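Wunder Garment Steamer, After One Winter and One Spring

My rating: 4 of 5

I bought the Wunder steamer in January, when we moved to the apartment in Karnau. The old iron did not survive the moving. It fell from a box on the stairs, and the plate was bent so it made a line on everything. I did not want to buy another iron immediately, so I read many reviews of steamers, and most of them were written after two days of use. That is why I waited with mine. I have used it now up to four times a week, on shirts, on two wool coats, on bed linen and on curtains.

What is in the box

You get the handle with the steam head, a water tank that clicks on from below, a brush that you put over the head, a heat glove for the left hand and a small bag for travel. The manual is in six languages. The English part is short but correct. The glove looks cheap, but please wear it. I did not wear it the first evening and I was sorry.

The cord is long enough for my bedroom, but not for the living room, where the only free outlet is behind the bookcase. I use an extension there. If you are thinking to steam things that hang in different corners of the home, measure your distances before you buy.

Heating and water

The manual promises steam in 24 seconds. With me it takes a little more, maybe because our water is hard, maybe because I am not patient. I do not find it a problem. The tank is enough for two shirts and one pair of trousers, then I must refill. For a coat I need one full tank. The tank is easy to take off, but there is a rubber ring at the opening that must sit exactly right, and if it does not, the water comes slowly down your arm. This happened to me three times before I learned to look at the ring.

I was first filling it with water from the tap. In March it started to spit. I cleaned it with citric acid, as the manual recommends, and from then on I am using filtered water and it is quiet again. The cleaning takes 20 minutes and smells a little, so open a window.

Shirts

For cotton shirts I will be direct: an iron is better. The Wunder takes out the wrinkles from sitting and from the suitcase, but it does not make a sharp collar. If your work needs a sharp collar, keep your iron. My work does not. I hang the shirt on the door, pull the bottom edge with the gloved hand, and go from top to bottom slowly. Linen shirts come out soft and a bit casual, and I like them this way more than before.

The buttons are no problem at all, which was always the part I hated with the iron.

Wool coats

This is where I became really satisfied. My gray coat had been in a bag in the cellar and it had a strange smell and a flat place on the shoulder. With the brush attachment and two slow passes the shoulder stood up again. The smell needed one night on the balcony in addition. I used to pay for the cleaner two times every winter, and this year I went once.

Do not press the head into the wool. Hold it near and let the steam do the work, then leave the coat to hang until it is completely dry. I made the mistake to put it on directly and go out, and a damp coat in February is not pleasant.

Curtains

Many people buy a steamer only for curtains, and I understand them. Ironing long fabric on a board is a terrible job, because while you work on one end the other end lies on the floor and makes new wrinkles. With the steamer the curtain stays on the rail. The weight of the fabric helps you.

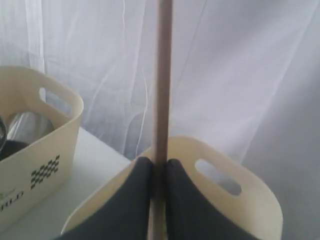

For thin fabric use the low setting and keep some distance, and always try first on a corner near the floor. On the high setting the head sometimes makes drops, and on polyester a drop can leave a ring. The ring went away in the next wash, but I was worried for one week. Start at the top, where your arm is not yet tired. The Wunder is not light with a full tank, and after one long panel I must change hands. For heavy lined curtains I think you need a bigger machine with a tank on the floor. I borrowed a Danko of this type from my sister once. It was stronger, and it was also the size of a vacuum cleaner, and I have no closet for it.

Noise and small complaints

It hums when it is on and makes a clicking sound when the pump works. You can listen to the radio next to it. The light that shows it is ready is on the back side of the handle, so you do not see it while you are holding it in the normal way — a strange decision. The trigger has a lock for continuous steam, and mine is already a little loose. The travel bag is too small if you want to put the brush in it too.

Price and where I bought it

I paid 70 euros in the Dretonura store near the station, and they gave me a longer warranty without asking for a registration. Online it was a little cheaper, but I wanted to hold it in the hand first. I recommend to do the same, because the weight is the thing that people will like or not like. Spare rubber rings cost 7 euros for a pack, and I think for this price one extra ring could be in the box.

Would I buy it again

Yes, for a small home and for a person who wears wool and does not wear formal shirts. I take away one point for the ready light and the loose lock. I did buy a new iron in the end, a very simple one, and it comes out of the closet for tablecloths and when there is a wedding.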